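Soft Furnishings for Small Rooms
Handout 4: Tiebacks, pleats and a plain table
Course notes by Shivam Shakya, Vorkamano evening program

Okay, week four! Last time we got as far as measuring the window and then ran out of time (my fault, I talked too long about linings), so the first bit here is catching up.

Start with fullness. If your window is 46 inches wide and you buy one panel exactly that wide, you'll get a flat sheet when it's closed, and it will look like a bedsheet somebody pinned up in a hurry. You want the fabric to be about twice the width of the track for a normal pleat. For my own bedroom I bought 82 inches and called it close enough, and I've been happy with it for years. Sheers can take more. Heavy wool, less, or you'll never get the thing open.

Then the tieback. People hang it too high, and I did too for a long time. Pull the curtain back by hand, stand across the room, and slide your hand up and down until the curve looks right to you. For most full-length curtains you'll end up well below the middle. A low tieback gives you long clean folds above and just a short flare underneath. Try it before you screw a hook into anything.
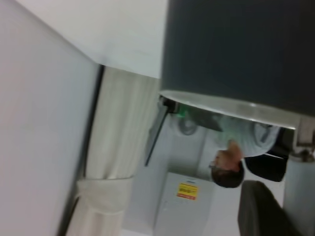

Fig. 1. Cream-white curtain with a fabric tieback, next to a pale wall.

Notice how close the curtain color is to the wall. I love this in a small room - the window stops shouting and you get to decide what people look at instead. The catch is that pale on pale shows every crease, so steam the fabric after you hang it, and do it again a week later when it has dropped a little.

Dalibor Šťastný asked me last week if a tieback in the same fabric looks cheap. I don't think so! Cord and tassels have their place (my aunt's dining room, for one), but a matching band disappears into the folds and lets the pleats do the work. Cut it on the generous side. If it squeezes too hard you get a tight little waist and a fan of wrinkles that won't come out without an iron.
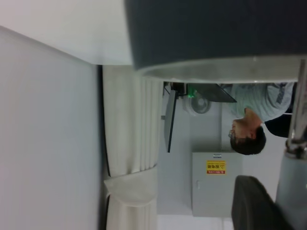 Fig. 2. The tieback again, with the gathered cloth bulging into a loop.

A bit of bulge like that is fine by me. If you want it flatter, dress the folds with your fingers first, one pleat at a time from the top down, and only then close the band.

Now for surfaces, which is the part I was itching to get to. In a pale room with pale curtains, one dark thing on a table carries a lot of weight.

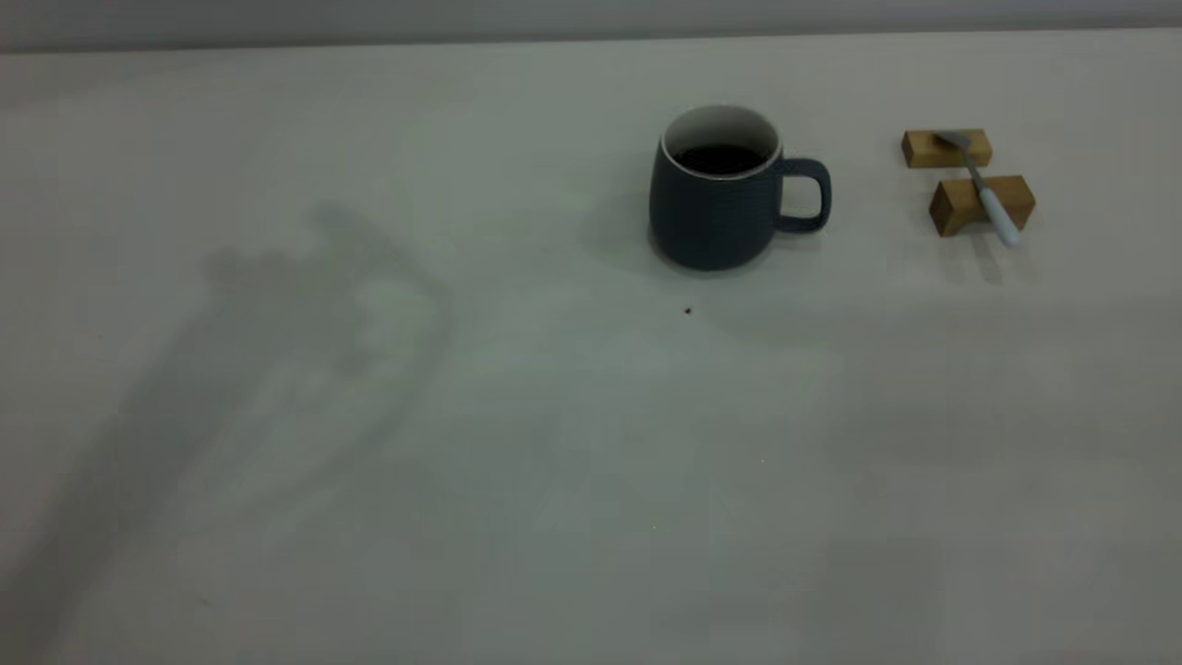

Give it some clear space and it holds its own. Put eight more things beside it and you've got a shelf at a thrift store. I like to pair something dark and glazed with a little bare wood, since the warm color keeps all that gray and white from feeling chilly. Texture helps too, even texture so fine you only catch it up close.

For next time, please bring:
- a fabric scrap big enough to fold into four or five pleats
- your window measurements, in inches, written down this time
- two small objects from home, one dark and one in plain wood

We'll pin the scraps up and try three tieback heights on each. If you missed the lining talk, borrow somebody's notes, and get your swatch order in before the end of October.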